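Preguntas frecuentes sobre el piso de Trenoston (y sobre alquilarme a mí)

Actualizado el 29 de diciembre de 2021

Llevo ya un tiempo alquilando el piso por semanas y me llegan siempre los mismos correos, así que los he juntado. Si tu duda no está, escríbeme por el formulario y te contesto en cuanto pueda, normalmente por la noche.

¿Dónde está exactamente?

En el barrio de Trenoston, en la parte alta. Desde la parada del autobús se sube andando y sí, hay cuesta. Con maletas grandes yo me cogería un taxi, sobre todo si llegáis en verano a mediodía (lo he hecho a pie una vez y no pienso repetir). La panadería Wogan queda en la misma calle, bajando, y abre tempranísimo.

¿Cuánta gente cabe?

Cinco personas como mucho. Me preguntan a menudo por un sexto "que es muy pequeñito" y tengo que decir que no, porque la licencia pone lo que pone. Los bebés de cuna no cuentan y la cuna la dejo yo, sin sábanas.

¿Hay estancia mínima?

De junio a septiembre, una semana entera. El resto del año lo hablamos. En febrero cierro siempre para pintar, purgar los radiadores y arreglar lo que se haya ido rompiendo, así que no me pidáis fechas de ese mes, que me da mucha rabia decir que no.

¿Cómo se paga?

Por transferencia. Una señal al reservar y lo demás antes de entrar. No guardo fechas sin señal, lo siento, me han dejado plantada demasiadas veces. Si anulas con un mes de margen te la devuelvo entera; con menos margen depende de si consigo volver a alquilar, y te prometo que lo intento.

¿Y la fianza?

Se devuelve a los pocos días de salir. Una copa rota no es motivo para quedarme con nada, pero avisadme, por favor, que luego los siguientes llegan y faltan copas.

¿Tiene wifi? ¿Y teléfono?

Wifi sí, con Kultel. Va bien para trabajar y para ver películas; en el dormitorio del fondo flojea un poco. La clave está en la carpeta azul de la cocina. En cuanto al teléfono, soy de las que defienden el fijo de toda la vida, con su cable. El móvil dentro de estas paredes tan gordas a veces se queda sin cobertura, y un aparato en la mesilla da mucha tranquilidad a la gente mayor - mi madre no duerme en ningún sitio donde no haya uno. Tampoco hace falta un mueble enorme. Las mesas redondas se meten en cualquier rincón y no te clavas la esquina en la rodilla cuando te levantas a oscuras.
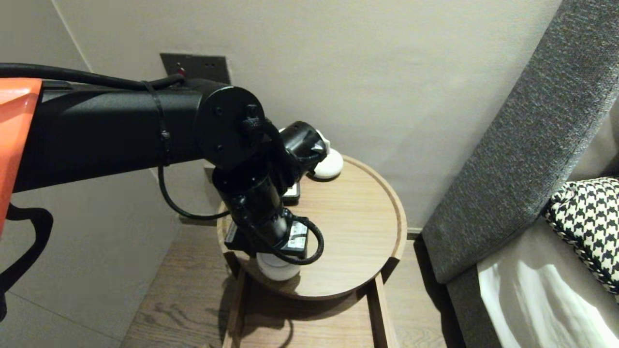
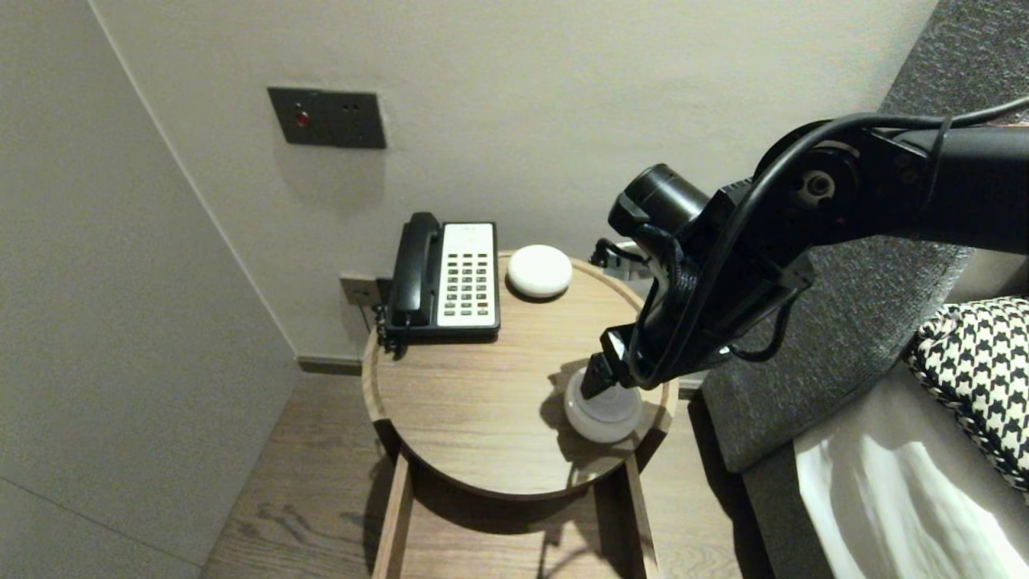

Mesita redonda de madera.

Las llamadas a fijos nacionales van incluidas. Las internacionales no, y las tengo bloqueadas desde una factura que prefiero no recordar.

¿Puedo llevar a mi perro?

Sí, avisando antes. Que no se suba a las camas, y si ladra mucho cuando se queda solo, mejor que no se quede solo. Los vecinos de abajo son encantadores y quiero que lo sigan siendo. Gatos también, aunque casi nadie viaja con gato.

¿A qué hora se entra y se sale?

Se entra a partir de las cuatro de la tarde y se sale antes de las once de la mañana. Si ese día no entra nadie más, podéis quedaros un rato, preguntadme la víspera. Las maletas se pueden dejar en el trastero del portal, que tiene llave.

¿Hay calefacción?

Radiadores en todas las habitaciones, y mantas en el armario del pasillo. Os pido que no la dejéis a tope con las ventanas abiertas. Parece una tontería, pero ha pasado.

¿Dan bien de sí la lavadora y la cocina?

La lavadora es una Fletberg bastante nueva, el programa corto es el que uso para todo. La cocina es de inducción, así que vuestra cafetera de aluminio no va a funcionar; hay una de las que sí. Sal, aceite, azúcar y café para el primer desayuno los dejo siempre.

¿Se puede aparcar?

En la calle, con paciencia. Si no queréis dar vueltas, hay un aparcamiento público al final de la cuesta con precio por día. El coche en Trenoston estorba más que ayuda, pero entiendo que con niños es otra historia.

¿Hacéis descuento por estancias largas?

A partir de cuatro semanas seguidas, sí, fuera de temporada. Escríbeme con fechas concretas y te paso precio cerrado, con luz y agua incluidas. Para cursos escolares completos no alquilo, que luego en verano vienen mis sobrinos y me lo tienen reservado desde Navidad.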